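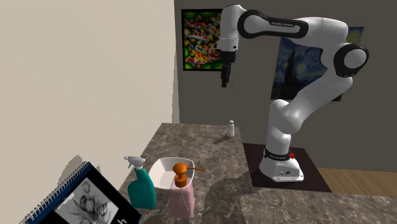 Marble countertop, arm on the right.

3 min read

Search this blog Type and press enter

Right, quick one before the 2pm call. Spent most of February moving our backups off the old provider and onto Skorngate, and I said I'd write up what went wrong. So.

First thing. Old access keys. We had 98 of them. For a team of five! Lesia went through the lot with a spreadsheet and a very large coffee, and most belonged to scripts that stopped running years ago. Two had full admin rights. One was mine. Not proud.

Second, the storage buckets. Brisgate (that's the billing side, for anyone new) had one set to public read since before I joined. Only old logos and a price list in it, thank god. But the default for new buckets was copied from that one, so you can see where it was heading. Waldemar changed the template and wrote a nightly check that shouts in the chat if anything goes public. It shouted 991 times on the first night. Wrong region setting. Fixed now, mostly.

Restores. Please test yours. We had green ticks on every backup job and when Babita tried bringing back the customer database into a clean account it failed, becuase the encryption key lived in the account we were pretending to have lost. Took us the whole afternoon to sort out where to keep a copy. Key now sits in a seperate account, two people can get at it, both have hardware tokens.

Cost: we'd set the spending alert at £2000 and went past it copying data out. Egress fees. I did know about egress fees. Budget for them anyway.

Still to do:
- logins for contractors, still shared in one place
- log retention, currently whatever the default is
- write down who gets phoned at 3am

Wovness migration is next month, smaller, will post if there's anything worth saying. Comments are open if you've done the contractor login thing well, I'd like to copy it.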